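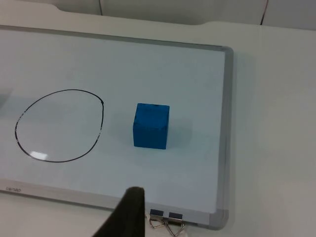
Prepared by Xóchitl Bañuelos and Leopoldo Cuautle
Zavala Resuscitation Training Office
2021-11-16

Section 3. Setting Up the Cerkeo Practice Manikin

1. Place the manikin on its back on a firm floor.
2. Fit a new lung bag and close the chest plate until both clips click.
3. Turn on the Cerkeo unit and enter course code 204.
4. Give two test compressions – the green light must show each time.

Note: Instructors record the counter reading at the start of each class. Units reading above 1,521 go to the Bomau service desk.

CAUTION: Do not use a live defibrillator on the manikin. Use the Widivar training unit only.

5. Wipe the face piece between learners.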